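## Setting Up Your Zarness Countertop Water Filter

Before you start, clear yourself a stretch of counter near the sink and give the filter a good look over. Model 2071 sits on four rubber feet and wants a flat, solid surface under it. Stone is lovely for this, and so is tile, as long as the feet don't straddle a grout line.
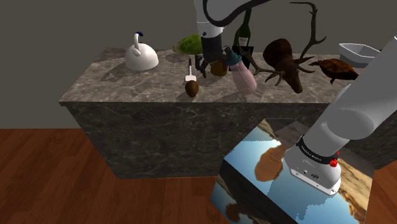

*Figure 1. White kettle at the left end of a stone-patterned counter.*

### Fitting the first cartridge

1. Wash your hands, then peel the wrapper off the cartridge. Leave the blue cap on for now.
2. Stand the cartridge in a bowl of cold tap water for 20 minutes. You may see a few bubbles - that's only trapped air finding its way out.
3. Pull off the cap and lower the cartridge into the housing, arrow pointing up.
4. Turn the lid clockwise until it clicks. Hand-tight is plenty, so please put the wrench back in the drawer!

**Caution:** Never run hot water through the filter. It can warp the seal, and a warped seal will drip.

### Connecting to the faucet

5. Unscrew the aerator (the little mesh tip) from your faucet and keep it somewhere you'll find it again.
6. Thread the Garba adapter on in its place. If it feels crooked, back it off and start over.
7. Push the hose onto the adapter as far as it will go, then tug gently to check it.

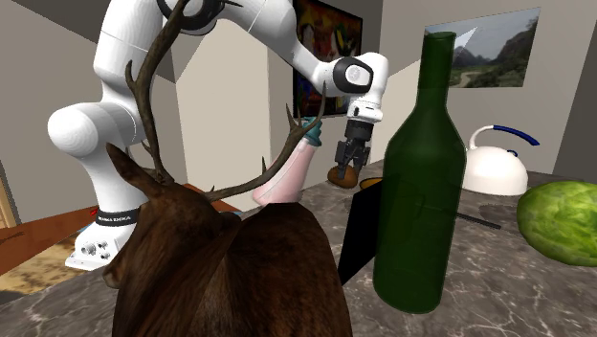
8. Open the cold tap slowly, just to a trickle at first, and feel along the hose with a dry paper towel for drips. Once you're happy, open it the rest of the way and let the water run for five minutes. The first of it may look gray from loose carbon dust, and your houseplants will be glad to have it.

**Note:** Each cartridge is good for 300 gallons. Write the month you fitted it on the sticker under the lid, "June" or whatever it may be, and you'll have a fair idea when to order the next one.

If the flow still seems slow after all that, call the Pomville help desk and ask for Ekene Ojo or Ramil Agbayani. Have your model number handy when you ring.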